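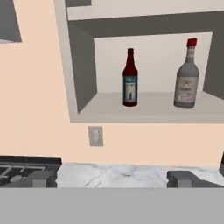 *Two bottles on a shelf, one with a teal label.*

March 1, 2021

The new place in Grasside is called Phelan, and it has replaced a perfectly good diner. I don't hold that against it. The diner had been closing for years, first on holidays, then at dinner, then whenever the cook's knee acted up. What I hold against Phelan is the menu, which is a single card the size of a paint sample with 9 things written on it, and every one of the 9 is "for the table."

I went with my sister, who is not large and does not share. We were told by a very pleasant young man that the plates would arrive "as they're ready." I have eaten in restaurants most of my adult life and always assumed the food would arrive when it was ready. I hadn't understood that this was a concept, or that it would need to be explained to me while I was still wearing my coat.

The carrots came first. There were five of them, on a gray plate, leaning on each other like people waiting for a bus. Twenty minutes went by. Then came the bread, the fish, the beans and a bowl of something whipped, all at once, onto a table built to hold two elbows and a candle. We moved the candle to the windowsill. We moved the carrots to the windowsill. My sister ate the fish over her lap.

My quarrel with small plates has little to do with their being small. I like a snack. I object to the arithmetic. Three scallops for two people is a plan to start an argument, and somebody in that kitchen decided on three. The bill for our evening of sampling came to $167 before tip, and on the way home we stopped for a sandwich.

The owners also run Vedance, across the river, where I had a lovely pork chop in June two years ago. It came on one plate. There were potatoes beside it, and they had been cooked at the same time as the chop, by people who evidently spoke to each other. I have thought about that dinner a lot this winter. Vedance has since gone over to sharing too, and the chop is now sliced and fanned out, with a dab of mustard at one end to make it look longer.

I understand the reasons. Rent is terrible, help is hard to find, and a kitchen that can send food out in any order it likes needs fewer people sweating over the timing. Fine. Put that on the card. I would respect a restaurant that wrote "we are short a cook, please be patient with the beans." I have less patience with being told that it's how they eat in some village where, I'm fairly sure, everybody's grandmother serves soup in a bowl and then meat on a plate.

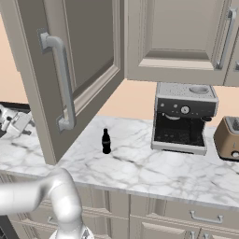 Sølve Tveit read a draft of this and wrote back that I was being a crank, that he has eaten at Phelan four times, that the beans are the best thing to happen to Grasside since the bridge got fixed, and that if I want a plate of my own I can order two of everything and stop complaining.

I did look into ordering two of everything. It would run me more than my car insurance. He is right about the beans, though, and I should have said so earlier. They're cooked with a lot of garlic and something smoky, and I would happily have had a whole dinner of them, had there been more than a cupful. 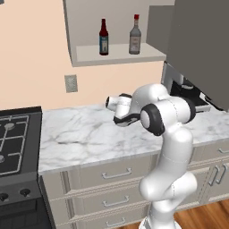 ## A modest request

Keep the card. Keep the gray plates, and the candle if it has to stay. Give me one dish, anywhere on the list, that is meant for a single hungry adult, and let it come with a vegetable.

Fenus, out by the train station, still does this. The room seats 125 and the carpet is older than I am. You get a roll, a salad, a main dish and a little foil-wrapped mint. The waitress asks who had the chicken, and whoever had the chicken gets all of it. I have a table there next week, and my sister is coming. She has already told me what she's having and that I'm not to ask for a bite.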